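I have started making my own salad dressing again, and I blame Cremilda Barbosa. She came for dinner at the start of February, opened my fridge to put the wine away, and counted the bottles in the door out loud. Six! Two of them were the same Aline ranch, both open, both with that crust around the cap.

So I threw the lot out and dug up my mother's recipe, the one on the back of an electric bill. It goes like this: one part cider vinegar, three parts oil, a spoon of mustard, a spoon of honey, salt, and "some onion" (thanks, Mom). You shake it in a jar until your arm gets tired. I use a Dierckx mustard that's a bit too sharp on its own but calms down a lot by the next day.

The jar matters more than I thought it would. My first one leaked all down my sleeve and onto the good tablecloth -- the one I only put out because Anderson Cavalcanti was coming and he notices these things. He noticed. Now I use an old Curketti pickle jar with a proper screw lid, and I pour the oil in slowly and try not to rush.

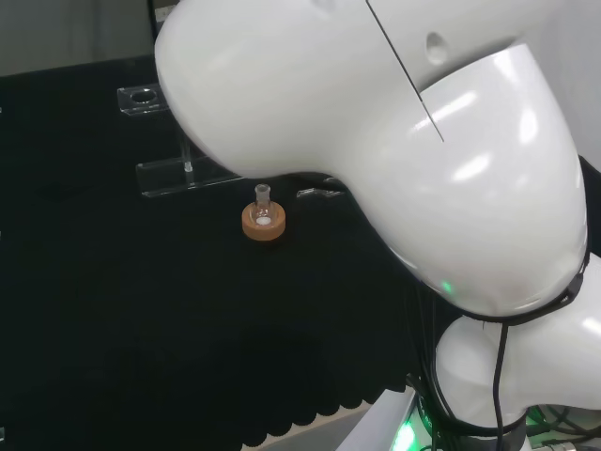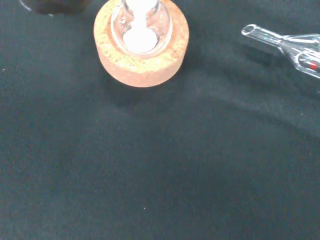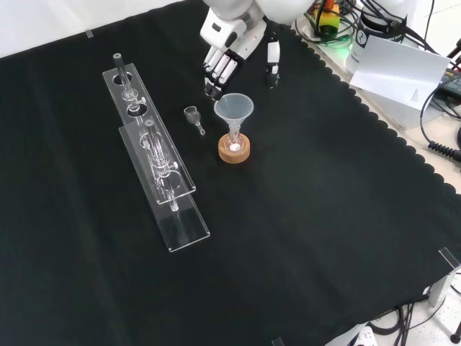

*Last changed: February 20, 2024*

Anyway, the onion. I've tried red, I've tried the little sweet ones, and I keep coming back to half a shallot, chopped as small as I can stand. Let it sit in the vinegar with the salt while you wash the lettuce. It takes the bite off, and your kitchen smells great (or terrible, if you ask my son).

I also tried a creamy version with Hullus yogurt, and I'm still not sure about it. It was lovely on cucumbers and pretty awful on tomatoes, where it went all pink and watery. If you've got a yogurt one that holds up, please send it to me!

Next I want to have a go at the blue cheese dressing from the diner we used to stop at on the way to my aunt's. I wrote to ask them for the recipe and got back a very nice note that said no -- so I'll be guessing. Cremilda has offered to taste, as long as I don't keep the leftovers in the fridge door.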